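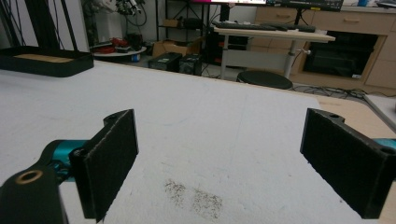
Slide 1: the white tabletop

Good evening, everybody, and thank you for coming out to Gresness on 12/21/20 with your coats still on. (Wait for chairs.) I'm Nusrat Karunaratne and I'm going to talk about sourdough, and keeping a starter going through a cold winter, for as long as you'll have me!

Start with my aunt's kitchen in Leiva. Tell the jar story, but the short one. She fed hers every morning before she'd say a word to any of us, and I still do it that way.

Flour next. Rye wakes a sleepy starter up faster than white, in my experience anyway. Pass the two jars down the rows, lids on, please.

Then the cold. My kitchen drops right down at night, so mine sleeps in the oven with only the light on. (Ask who has baked theirs by accident. Raise my own hand.)

Mention the notebook: 107 loaves since August, and over half of them fit to give away.

Slow down for the folding part, I always rush it. Questions, then tea. Spare starter is by the door, so take some home.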